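Undano build: frequently asked questions

What is Undano?
A two-armed robot going together at the Wirkthorpe shared workshop. Ramil Talavera does the arms, Maribeth Galang does the code, and I answer the email.

What is it for?
Handling bags. We picked bags in April, when they seemed easy.

How much has it cost?
265 dollars in parts, plus whatever Ramil isn't telling us about the second set of servos.

Can it lift my groceries?
Each arm is rated for 500 grams. Eat light.

Why are handles so hard?
Cord goes where it likes. A box stays put while you plan your grasp, but a cord loop flops over, twists, or hides behind its twin. Of the last 40 tries at picking up both loops, 11 worked. Maribeth has a chart. The chart is not on this page.

Where do the grasps come from?
People doing it by hand, over and over, at the table by the bookcase. We copy how the fingers close on the cord and where the two hands meet. Jayson Tagle has the most patience for this and has been told so, which was a mistake.

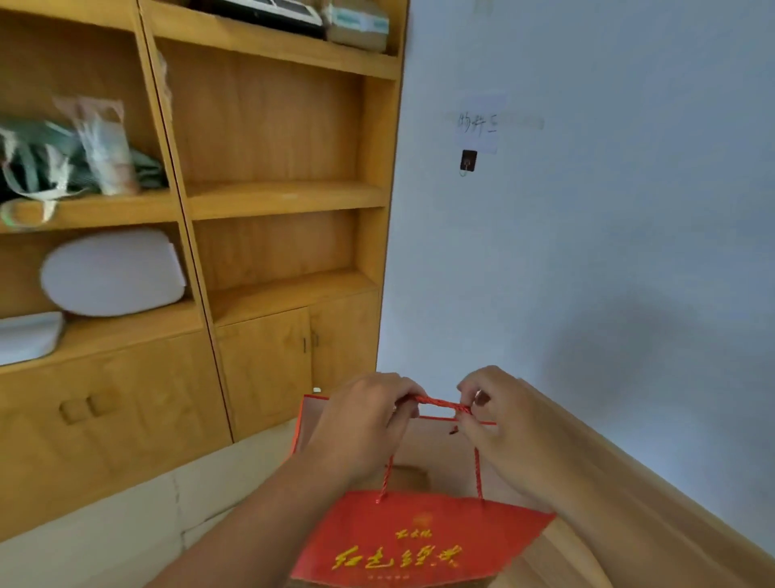
Both hands on the cords of the red gift bag, boxed contents inside.

Does the bag have to be red?
No. The code did once think so. Fixed.

Can I come and help?
Tuesday, 7 p.m. Bring a bag with handles, paper preferred. Ask for Jayson.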